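3.2 What people told me about eating at work

I went into the second round of interviews fairly sure that lunch was dying out. The diaries from Ledanside had pointed that way, with 31 people logging what they ate over seven weeks, and an awful lot of crisps at desks (mine would look no better!). Once I sat down and talked to them, though, the picture got muddier. Plenty of those who never stopped for lunch did stop at half past ten, together, for bread and tea, and hadn't thought to write it down as a meal.
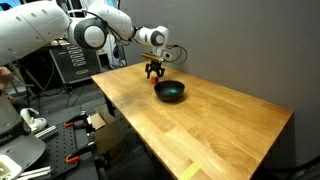
Niloufar Nikzad wrote back, after reading my first draft, that I was still treating the clock as if it decided what counts, and that her own interviewees in Granine would call the half past ten bread "lunch" without blinking. I think she's right, so I went back through all 240 diary pages and recoded them by company instead of by hour. Eating with at least one other person became a "shared stop", whatever was on the plate.

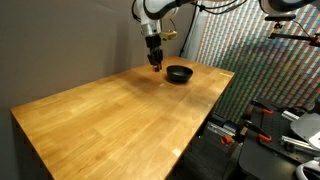 Figure 4. A long wooden table with a black bowl towards the far end.

Shared stops came out at nearly 110, far more than I'd expected, and most of them fell in the morning. The Flovbridge people were the odd ones out. They ate late, they ate quickly, and they talked about football the whole way through, which made for lovely recordings and dreadful transcripts. I come back to them in section 3.3, along with the trouble I had coding soup.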